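Quiénes somos

Imprimir esta página | Enviar por correo electrónico

Tendport es un taller de ensayos para la robótica de manipulación. Empezamos como parte de la escuela técnica Benton, en dos aulas del sótano, y desde hace unos años trabajamos con nombre propio en el polígono de Villham. Somos 14 personas, casi todas ingenieras o técnicas de montaje.

Nuestro trabajo es comparar. Un fabricante o una escuela nos envía una pinza, una cámara o un controlador y nosotros lo montamos en los brazos, lo usamos con objetos corrientes y escribimos un informe. No vendemos ningún equipo ni cobramos comisión por recomendarlo — esto nos lo preguntan mucho.

El ensayo más conocido es el de las copas. Consiste en tomar una copa por el tallo y colgarla boca abajo en un soporte de alambre, donde el espacio es poco y el vidrio transparente da muchos problemas a las cámaras.

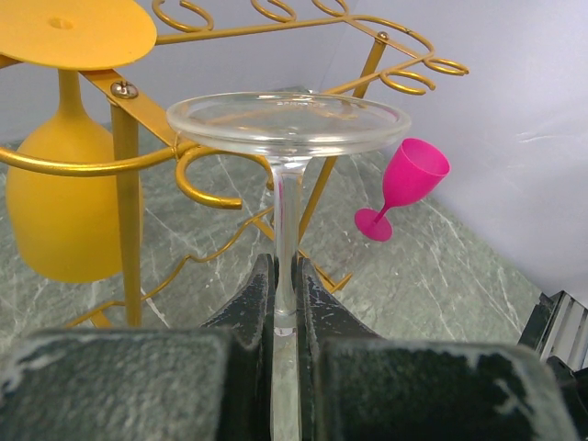
En la última campaña, que llamamos Mallet, hicimos 1.581 intentos con nueve modelos de dedos para pinza. Cada modelo se prueba primero nuevo y después gastado, porque en el uso diario la goma pierde agarre y los catálogos hablan poco de ello. También anotamos el tiempo de cambio de los dedos, los tornillos que necesitan y si la cámara de muñeca sigue viendo bien el punto de contacto.

Las cámaras las comparamos de la misma manera. Una vista desde la muñeca ayuda en los últimos centímetros; una vista fija sirve para saber dónde está el otro brazo. Para las tareas con dos brazos pedimos siempre las dos.
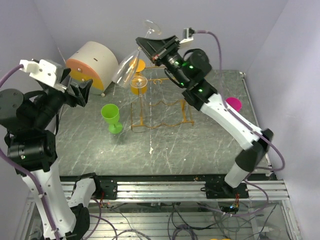
Los informes tienen unas 270 páginas con las tablas completas, pero el resumen se lee en una tarde. Quien encarga el ensayo recibe también los registros del controlador, incluidos los intentos fallidos.

Recibimos a grupos de estudiantes un sábado de cada mes, por la mañana, con inscripción previa. En febrero cerramos el taller para la calibración de los brazos y respondemos solamente al correo.

Imprimir | Enviar a un amigo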